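Tips from my workshop, mostly learned by getting it wrong first. I teach robot hands to do household jobs, either by pushing the arm through the job myself or by driving it from across the room with a glove. If you've just got your first kit set up and want it to learn something useful, these should save you a few evenings.

## Before you start

**Do the job yourself first, slowly, with one hand.** I mean it! I thought I knew how I put a cup in the sink until I tried to explain it to an arm. I tip the cup, I lean, I steady things with my other elbow. The arm can't do any of that, so find a way that works single-handed and stick to it.

**Clear up after each practice run, then put things back where you want them.** I use little bits of masking tape on the worktop for the start positions. On carpet, masking tape curls up within the hour, so I've gone over to chalk, and it hoovers out fine (most of it).

**Cover the joints.** Crumbs, fluff, dog hair, sawdust – it all ends up in the knuckles. A loose fabric sleeve does the trick, gathered with enough slack that the wrist can turn all the way without tugging. My first one was an old sock with the toe cut off and it was far too tight. The arm kept straining against it and I blamed the motors for a whole December. Leave more cloth than looks sensible.

**Tie your own sleeves back as well.** And take your watch off.

## Showing it by hand

This is the method where you switch the arm to its floppy setting, take hold of it and walk it through the job. Lovely for simple things like wiping, stirring, or lifting a lid.

- Hold it at the forearm, never by the fingers. If you steer by the fingertips you'll bend them, and you'll also teach it a wobble.
- Go at half the speed you'd like it to work at. You can speed up the playback later.
- Breathe out and keep moving. When you stop to think, it learns to stop there too. My arm paused over the bread bin for weeks.
- If you fluff it, bin that run and start again. Don't patch it up in the middle unless you want it to learn the patching up.

That last one comes with a footnote. Ewan Cruickshank, who got me into all this when we shared a unit at Ploltdale, reckons you should keep a handful of runs where you start in a bad position and recover nicely. He's right, and it made a big difference to mine when it came to picking up pegs. But start the recording with the hand already in the awkward spot. Don't record yourself blundering into it.

## Driving it from a distance

For anything with a rim, a lip or a deep container, I've switched to the glove. Pushing the arm by hand, I always end up with my own arm in the way and I can't see the fingers at the very moment I need to. With the glove I can crouch down on the other side and look.

Round openings have been my big project this year. Getting a hand to go over the edge of something without clonking it is harder than it sounds, and I did 32 runs on that alone before I was happy.
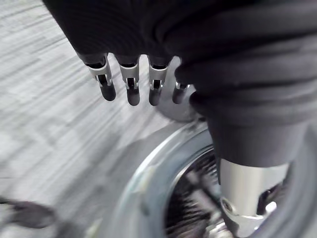 My rule now is to come in high, stop the sideways movement completely, and only then go down. If you drift sideways while lowering, you'll catch the rim with the palm long before a fingertip gets anywhere near it. The palm sticks out further than you think! I look at the palm now and let the fingers look after themselves.

A few other glove habits that have helped:

- Keep your fingers slightly curled on the way in. Straight fingers poke and fists knock things over.
- Rest your elbow on something. I use a cushion on an upturned crate. Without it my hand starts sinking after ten minutes and the robot's hand sinks along with it.
- Put a folded tea towel under metal containers so they don't skate about or ring like a bell when you bump them.
- Turn the scaling down for close work. I have mine set so that I move twice as far as the robot does. It feels like wading through custard, but the runs are so much cleaner.
- Let go properly. Open the fingers all the way, wait a beat, then lift. A half-hearted release gets learned as a half-hearted release, and you'll find things dangling off the little finger.

## How many runs is enough?

Depends on the job, and I wish I had a better answer. Wiping a flat surface, I got away with 80. For sorting the odds and ends tub I'm up to 934 and it still gets muddled by bulldog clips, though in fairness so do I.

What matters more is mixing things up. I move the container a hand's width between runs, turn it a bit, swap the lamp from one side to the other, open the curtains. If you do every run at four in the afternoon with everything in the same place, you'll have an arm that works at four in the afternoon. Ask me how I know.

I stop after six runs and have a cup of tea. Past that I get sloppy and start cutting corners, and the corners get copied faithfully.

## Looking after the hand

- Wipe the fingertip pads with a barely damp cloth at the end of each session. A greasy pad slips, and you'll waste a morning fiddling with the grip strength when all it wanted was a wash.
- Check the little pins in the finger joints once a week. I run a fingernail over them, and anything standing proud gets pushed back in.
- Wash the sleeve inside out on a cool wash and let it dry flat. Fabric conditioner makes it slide down the arm.
- Shine a torch into the joints now and then and pick out any fluff with a wooden cocktail stick. Not a metal pin, please.
- Have the stop button where your free hand falls. Mine used to be on the shelf behind me, which was daft.

## Labelling your recordings

Dull but worth it. I write the job, where the container was and one word for how it went: good, meh or bin. My early ones are named after whatever I was thinking about at the time, so there's a whole folder called Drundden that could be spoons or could be socks, and one day I'll sit down and watch them all. Ewan keeps his in a proper notebook with columns.

Next on my list is threading the cord back through a pair of pyjama bottoms. I've done two runs so far and both are marked bin.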